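2018-04-07

I have been trying to get to the bottom of our paper problem again. I say "our", but most of it is mine (old gas bills, seed catalogues, the guarantee for a kettle we gave away), and every spring I promise myself it will be gone before the clocks have properly settled.

This year I started with the box from Losau, where we lived for 2 years in a flat with no cupboards at all. I had forgotten how much post we kept from there! There were bus timetables, a menu from the Grimari, which did the best lentil soup I have ever eaten, and a long letter from the landlord about the stairs that I read all the way through, standing up, while my tea went cold on the shelf.

My rule is a simple one and I pinched it from my aunt. Anything with a figure on it gets kept for seven years, and anything with handwriting on it gets kept for good. The rest goes. It sounds strict, but you would be surprised how much slips through as handwriting when somebody has only scribbled "milk" on the back.

By teatime I had got through 376 sheets (I did count them, I wanted to know) and had two tidy folders to show for it, one for the house and one for the car. The Christmas cards are still in their bag under the stairs and I am not ready to talk about those.

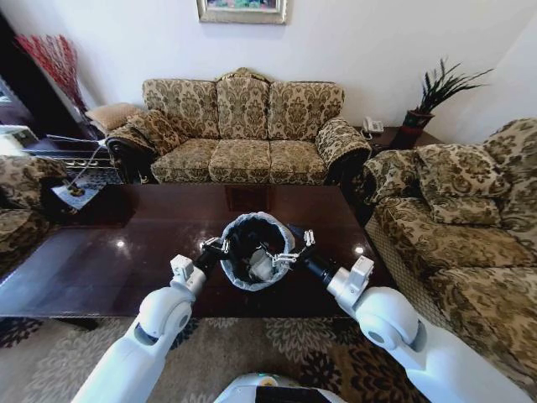
*A black bin with a pale grey-blue liner, over the coffee table.*

Next up is the kitchen drawer, the one with the batteries and the takeaway leaflets. I would like it finished by August, when my sister comes to stay and will want to find the scissors.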